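Teaching a Robot to Try Again

December 2024

Most robot training starts with a person doing the job well. An operator steers the arm through the task, the computer records it, and a model learns to copy the motion. The trouble comes later, when the arm misses by half an inch and has never seen what to do next.

A method called Reliner goes after that gap. The group at Dedico that developed it recorded 1,099 demonstrations of kitchen tasks, and in many of them the operator began from a bad position on purpose: too far left, too high, or with the fingers turned the wrong way. The model learned the way back along with the task itself.

Training took 21 hours on a single computer. The group then ran 100 trials on jobs that involve lids, buttons and mugs. The arm finished 88 of them. An earlier model, Baert, was trained on clean demonstrations only and did worst on anything that called for a second attempt.

Coffee makers turned out to be a useful test. The buttons are small and a lid has to be approached from the correct side.
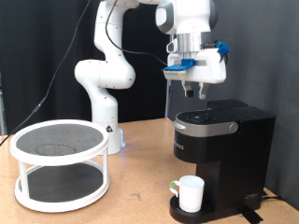

The failures were mostly of one type. When the fingers blocked the wrist camera's view of the target, the model would pause, back off and come in again at the same wrong angle. Adding more recordings helped a little. The group now wants the model to keep a short memory of its last few tries.

A follow-up project, Toter, will move the method to carrying tasks, starting with full cups. Recording for it begins after the holidays.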